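**Letter about a share buy-back on a tiny holding – do I have to do anything?**

*Posted by Jolene Ruddock, Thursday evening*

Hello all, I hope this is the right corner of the site for it. My late uncle left me a parcel of shares in Doolan, 1555 of them, and until last month I'd more or less forgotten they were there. They used to be in a company called Lurby, which Doolan swallowed up years back, and I have the old Lurby certificate in a biscuit tin along with everything else he never threw away (including the receipts for two lawnmowers).

Now I've had a letter saying that my holding is an "unmarketable parcel" and that the company means to sell it on my behalf unless I send back a form saying I'd like to keep it. The form is called a Share Retention Form. There's a closing date in June. The letter says I won't pay any brokerage if they do the selling, and the money will be sent to me afterwards.
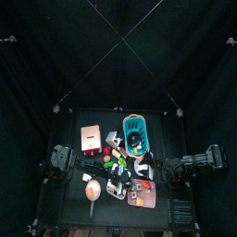
What I can't work out is whether doing nothing is the same as agreeing. My neighbour reckons they can't sell something that belongs to me without my signature, and that sounded sensible over a cup of tea, but the letter does rather read as if they can. I'm also a bit worried because the address on it is my uncle's old one with mine stuck over the top, so I don't know whether the shares were ever properly put into my name. And is it a fair price, or am I being fobbed off? I'm in no hurry for the money but I don't want to be silly about it either.

Thank you for reading all that. I do go on.

---

**Kane Tipoki**

Bin it. They can't touch your shares unless you sign. Had loads of these.

---

**Anahera Ngata**

Hello Jolene, and I'm sorry about your uncle. Mine kept everything in biscuit tins as well, it must be the generation!

I'm afraid I'd be careful with Kane's reply. There are two quite different sorts of letter that get muddled up. One is a takeover offer or a plain buy-back offer, where somebody would like to buy your shares and you can usually ignore them and carry on holding (there are exceptions once a bidder has nearly all of the company). The other is the kind you've described, a small holdings sale, and there doing nothing normally does count as a yes. If the company's constitution allows it, and the listing rules are followed, they can sell very small holdings after giving you fair notice and a chance to opt out. So if you want to keep them, fill in the retention form and get it back before the closing date. I'd send it a good week early and keep a copy, because I once posted one on the last day and spent a miserable fortnight ringing up about it.

As for what makes a parcel too small, it goes by value and has nothing to do with the number of shares. Yours could sound like a lot and still be worth less than a decent pair of shoes if they trade at a few cents each. Look up the current price, multiply, and you'll know what you're dealing with. If it comes out well above the threshold printed in the letter, ring the share registry and ask them to check.
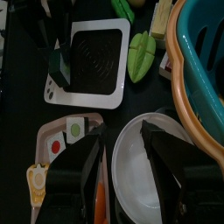 While you're on the phone to them, ask whose name is on the register. This matters more than the price, to my mind. If the shares are still in your uncle's name then you may not be able to sign the form at all until they've been transferred, and the registry will want to see the will or the probate papers, plus a form of their own. It's dull but it isn't hard, and the people I've spoken to have always been patient with me. Please use the phone number from the company's own website and don't go by the one in the letter – I'm sure it's genuine, but there are some very convincing fakes about, and a real one costs you nothing to check.

On whether it's fair: read how the price is worked out. Mostly it's whatever the shares fetch on the market, or an average over a few days. For a small holding, being spared brokerage can be worth having, as the minimum fee would eat up a good chunk of it. I let my Trudalberg ones go that way and didn't lose any sleep. I kept my Tavico ones out of pure stubbornness and they've done nothing whatever since.

Do mention the sale to whoever does your tax, too. Inherited shares have their own rules about what they're treated as having cost you.

---

**Vaughan Mahuika**

Agree with Anahera. One small thing to add, which is that the old Lurby certificate has probably been cancelled, but don't throw it out till the registry has told you so. Paora Kingi put up a good long post on here about tracing shares after a merger, if you search his name. He had to go through two registries to find his mum's.

Also give them your bank details once the name is sorted, whichever way you decide. Mine sat as an unpresented cheque for ages.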